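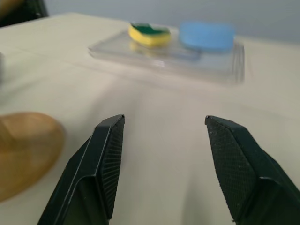 Gripper open, washing-up sponges on the far side of the table.

Robots & Automation | Newsletter

Can it do the washing-up yet?

Fri 24 June

I promised back in January that I'd stop asking this question every time somebody sent me a link to a robot folding a towel. I lasted quite well, I thought! But then I got a day with the people at Skevach, who are trying to get machines to do small kitchen jobs, and I came home with a notebook full of scribble and a strong urge to write about mugs.

So, mugs. If you have a mug tree at home (mine was a wedding present and has one wobbly peg) you'll know that hanging a mug up takes no thought at all. You pick the thing up by whatever bit is nearest, you swing the handle round and on it goes. I must have done it thousands of times while talking to somebody, or on the phone, or half asleep. I'd never once considered it a skill.

Now try it with two fingers that don't feel much. You have to find the handle and work out which way it's pointing, then get hold of the mug somewhere that leaves the handle free, because if you grab the handle itself there's nothing left to hang it by. Then there's the peg. Pegs stick out at all sorts of angles, and the hole in a mug handle isn't generous. A centimetre out and you're knocking china against wood, and if you push on regardless the whole stand goes over.

The team at Skevach have had a go at this more times than I'd care to. The figure on the whiteboard was 500 tries at hanging mugs, and of those, 111 went on cleanly with no help from anyone. I wrote that down and thought, oh dear, and then I thought about it on the train and softened a bit. The early ones were apparently dreadful and the later ones a good deal better, so lumping them all together is a bit unkind. But I'm reporting the number I saw, and it is still a long way from something I'd let loose on my cupboard.

What they're after is a machine that copes when things have moved. Anyone with enough patience can set up an arm to lift a mug from exactly one spot and put it down in exactly one other spot, and factories have been full of that sort of thing for donkey's years. Shift the mug a hand's width to the side, or turn the handle away, and the old sort of arm will cheerfully close on thin air. My kitchen is nothing but things that have moved – I have a family.
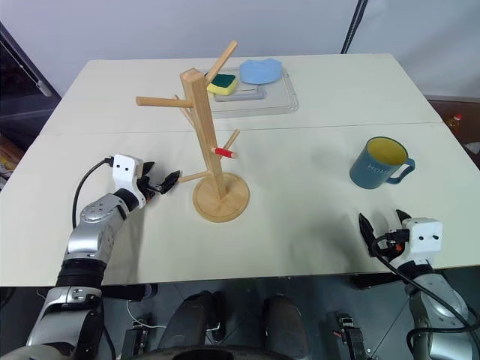 Two arms make a real difference, by the way, and I hadn't expected to feel so strongly about that. I'd always assumed the second one was for show. Then I went home and tried to do my own mugs one-handed, and found that I steady the stand with my left hand every single time. I've never noticed myself doing it. If one arm can keep hold of the tree while the other brings the mug across, you've got rid of half the ways it can go wrong. The catch is that you now have to keep the arms from bumping into each other, and that means a lot of slow, careful movement which is rather like watching two very polite people try to get through the same door.

The sponges are a different sort of headache. A mug is hard and stays the same shape whatever you do to it. A sponge squashes. Squeeze too lightly and it slips, squeeze too hard and you've changed the shape of the thing you were trying to pick up, so that when you let go it springs about and lands somewhere you hadn't planned. On the other hand, you can drop a sponge all day long and not need a dustpan. I'd have said sponges were the easy job and mugs the hard one, and I had a good argument over lunch about it with someone who thought exactly the opposite. We didn't settle it.

And of course picking up a sponge isn't washing up. Washing up is picking up the sponge, getting it wet, putting the right amount of liquid on it, rubbing until the egg comes off and then knowing that the egg has come off. That last bit is the one I keep coming back to. I can tell with my fingertips when a plate is clean. I asked how a machine would, and got a long pause and then a very interesting answer about cameras that I only half followed (I'll try to do it justice in a later issue).

A few of you wrote in after the last newsletter to ask about Orketti, the shop-floor outfit, and whether they're any further on. Yes, in a dull and sensible way. They've stuck to packing and sorting, where the parts are all alike and come down the line the same way up. They've got 2 cells running at the Llanos site and are in no hurry to build another. A friend of this newsletter who works near one of them says it's fine, it jams on Mondays, and people have got used to it. I think that's about as warm a review as any machine gets at work.

The gap between those two worlds is what I'd like people to understand when they see the clever clips. On a shop floor you can change the room to suit the machine. You can bolt things down, paint lines, build a little chute. At home the machine has to suit the room, and the room has the dog in it.

Would I have one? If it could hang the mugs and wipe down the side by itself overnight, slowly, while I was in bed and didn't have to watch, then yes, I think I would, and I wouldn't mind in the least if it took until four in the morning. I'd pay sensible money for that. I wouldn't pay for one that needs me standing next to it, as I could have done the job by then and had a biscuit.

Next time I'm off to see Usteo, who've been working on laundry and have asked me to bring my own socks. I'm taking the odd ones. If you've got a chore you'd like me to ask them about, hit reply and tell me, and do say how you do it yourself – the small fiddly details are the bits I find most useful.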